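Darnbridge Storage Parts: progress report to the Trujillo fund
Period: February to April

1. Work completed

The open-front box has moved from drawings to molded samples. The current version, filed as Witine 2, is white plastic with a shallow tray on top, thick side walls and a flat floor inside. The Braltau shop delivered 28 samples in March. Wall thickness was within tolerance on all of them.

The upper rim was made deeper in this version. The old rim left too little flat surface at the front for a square marker, and labels peeled at the corners. The marker now sits in the middle of the band.

2. Handling checks

Boxes are lifted by the rim, set down and inspected for cracks at the inside corners. The plan calls for 1000 lifts per box. The first box stands at 786 with no cracks recorded. Rim wear is logged at the end of each shift.

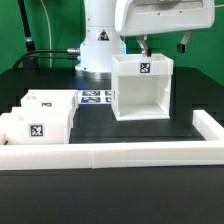

Lifting from one side of the rim puts more load on that wall than lifting from both, and the two cases are logged separately. Results for the one-sided case will decide whether the wall can be thinned. Until then the mold stays as it is.

3. Open items

Tray depth is not settled. Small parts slide forward when a box is tilted, and a raised lip would add to the mold cost. A quote from Braltau is due in May.

Spending is under plan for the period. The unspent part is held for the lip change.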